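About Gerkis

Reading time: 1 minute

Gerkis is a stone yard and fabrication shop. We cut, finish and install countertops, windowsills and hearths for homes and small businesses. The shop opened in 2000 with one bridge saw, and 15 people work here now.

Most of our slabs come through Procházka, an importer we have bought from since our second year. Customers are welcome to walk the yard and pick their own slab. We tag it with your name and hold it until the template is made.

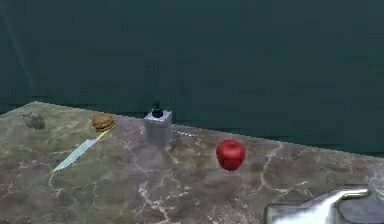 Lionel Barbier
Owner and Shop Manager

I learned the trade as an installer and still go out on templating days when we are short. My advice on marble is the same as it was then. It is softer than granite, lemon juice and vinegar will etch it, and it should be sealed once a year. If that sounds like too much work, ask us about quartzite.

Tyson Ross runs the schedule and answers the phone. Call him for quotes, repairs and remnant prices. Remnants under 22 inches wide are sold as they are, and the list changes every week.

We close for the first part of January to service the saws. Orders placed before then keep their place in line.

Last updated: 13 October 2021

Contact | © 2021 Gerkis | Back to top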